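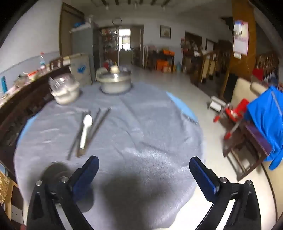 Every August the decluttering people come for the dining table. The latest is a guide from Tesisance, a home-organizing outfit that wants the surface wiped bare after each meal, the pot put away, the spoons in a drawer, and a bowl of lemons in the middle if you must. It runs to 31 pages. I read them at a table that had a lidded pot on it, and I remain unconvinced.

Who is this bare table for? A family that eats together three times a day will want chopsticks again in a few hours. Carrying them to a drawer and back is work, and somebody has to do it. The guide never says who.

Then there is the shopping. Clearing the table apparently calls for a divided tray from Grolix and a set of matching bins, and in Lockwood, where I live, the bins alone would run me more than a week of groceries. I have my doubts about any plan for owning less that starts with a receipt.

A plain steel chopstick holder with holes in it does the job. It stands on the cloth within reach of whoever is setting out the bowls, and a guest can find it without opening four drawers.
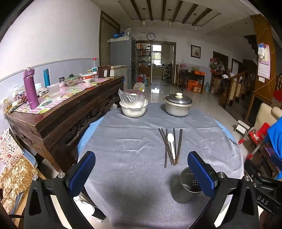 Yuto Ebihara wrote to me that I was letting myself off easy, and that a table nobody clears is a table where the homework never gets done. He clears his every night at nine and says it takes him less time than complaining would.

Fair enough — I have seen his table, and it is lovely. He also eats out a lot. My quarrel is with the idea that a sideboard full of bottles and covered bowls means a household has lost control. It may only mean that people are in the middle of lunch, and lunch will be followed by supper.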